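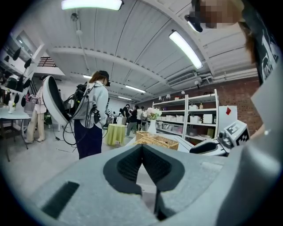
How long does it take a new member to make a useful recording? For most people it takes one evening to learn the grip and a second to stop rushing.

Home | Projects | Gallery | Join | Contact

Stiltden Robotics Club: April at the Skiltholm hall
Posted by Eglė Bite

Our spring project is called Loro. The aim is to teach a small arm to tidy a table by giving it recordings of people doing the same job with hand-held grippers. Members record in pairs and then trade places. By the end of April we had 1,115 recordings, over half of them made by members who joined this year.

The picture at the top of the page is from the Skiltholm hall, with one of the grippers on the white surface beside the basket and the flowers. The patterned cube on the front of it carries the markers our software uses to work out position.

Notes from the month:

Ilgın Soylu wrote the task list. It has 40 short jobs, such as putting a lid on a box or moving a cup from one side of the table to the other. Each job starts with the fingers open and ends with the hand pulled back. She has asked everyone to read the job out loud before starting, and the mix-ups have mostly stopped.

Murali Pinto sorts the files. Recordings with a dropped item are kept in their own folder and labeled. Please don't delete them yourself, even if the drop was your fault.

Doğukan Eren rebuilt the finger pads after the first set wore smooth. The new rubber holds paper cups better but still slips on glass. He is trying a softer mix next.

Nevzat Ertürk ran the training on the club computer. The first version of the model reached for the right item and closed too early. The second one waits longer. It is slow, and it still has trouble with anything soft, so folded cloths are off the list until May.

We meet at 6:30 p.m. and finish by 9. New members can come to any session and will be paired with someone who has recorded before. Bring a laptop if you want to look at your own files.

Share | 2 comments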